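シェア 40　コメント 2

おままごとのオーブンって、正直どれも似たようなものだと思ってたんです。扉が開いて、つまみがついてて、以上！みたいな。でもPlavicoのミニオーブンを買ってからは、ちょっと考えが変わりました。

お値段は3649円（食べ物や食器は別売り）。黒い天面に銀色のフレームの扉、窓からのぞくと中が青いんですよ。この青がかわいくて、私はほぼこれで決めました。つまみは黒が二つ。うちの子は火加減にうるさくて、「いま弱火だから！」と何度も叱られています。オーブンに弱火……まあいいか。

気になったのは扉の取っ手。大人の指だとつまみにくいです。子どもは平気な顔で開け閉めしてるので、慣れかもしれません。あと、天面が平らなので、すぐ物置きになります（うちだけ？）。

一緒に遊んでいるのは、前から持っていたHapetaの食器と、ばらで買い足した食べ物たち。薄い緑のザルと水色のボウルは出番が多くて、マグはだいたい私のコーヒー係です。ケチャップのボトルはラベルにちゃんとトマトの絵があって、こういう細かいところに弱いんですよね〜。いちごとバナナとオレンジもあるので、朝ごはん屋さんくらいなら今日からでも開店できます。

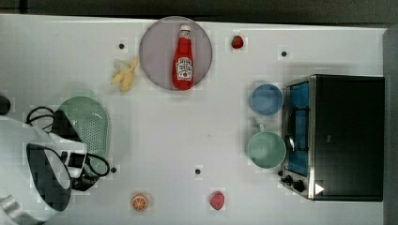

Hina Usmaniさんからはコメントで、うちは同じオーブンを使って二年目、つまみが片方だけゆるくなってきたけれど回すぶんには困っていない、むしろ食べ物のほうが先に行方不明になる、とのこと。

わかります、わかりすぎる！いちごみたいに小さいのは特に危険で、うちはソファの下から救出するのが日課です。700円の巾着を買って食べ物だけまとめるようにしたら、だいぶましになりました。つまみのゆるみは今のところなし。何か変わったらまた追記しますね。

星は四つ。取っ手がもう少し太かったら五つでした。次はNenovのお鍋セットを狙っているので、使っている方がいたら感想を教えてください！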